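Before You Sign Up for the Cold Water Plan

By now most of the households on our list have had the flyer from Dirnavden. It promises cleaner clothes, lower bills and a longer life for your sweaters if you pay for their Cold Water Plan, a monthly box of detergent sheets with a little card telling you to turn the dial down. A few readers have asked whether we think it's worth it. We read the flyer twice and then went looking for the parts it left out.

The basic claim is fine. Heating water takes most of the energy in a warm wash, so a colder wash costs less. Your grandmother could have told you that, and so can the booklet that came with your washer. What we object to is the jump from there to a subscription. You can turn the dial down today, with whatever is already under the sink, and pay nothing extra.

The flyer then says members saved "up to $314 a year." Up to is doing a lot of work in that sentence. We'd like to know who that household was, how many loads it ran in a week and whether it was paying for hot water before. A couple in an Ekdale apartment with heat included in the rent will save close to zero. The footnote says "results based on member reports," and we couldn't find the reports. 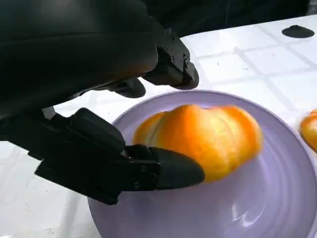
Then there is the matter of the sheets themselves. A box holds 100, and the card suggests 2 for a "normal" load. Normal is never explained. If you follow the card, the box covers half as many washes as the number on the front leads you to expect, and the per-load price lands above the plain powder at the Kennedy Street grocery. Jalar, the other brand being pushed this August, plays the same game with a scoop whose fill line is hard to find.

Some of our members do like the sheets. They weigh very little, they don't leak, and if you carry your wash down three flights to a laundromat that counts for something. Fair enough. Buy a box at the store and see how it goes. We just can't see why it has to arrive every month whether you've run out or not.

Canceling is the other thing. You can join on the website in a minute, but to leave you have to call, and the line closes at 4 p.m. We tried it and spent about 15 minutes on hold before getting a person, who offered a discount twice before agreeing to end the plan. Any company that sure of its product could put a cancel button next to the join button.

Our advice is dull. Wash cold when the clothes aren't very dirty, use less soap than the package says and see if you notice a difference, and keep warm water for towels, sheets and anything greasy. If you already joined, check the date of your next charge.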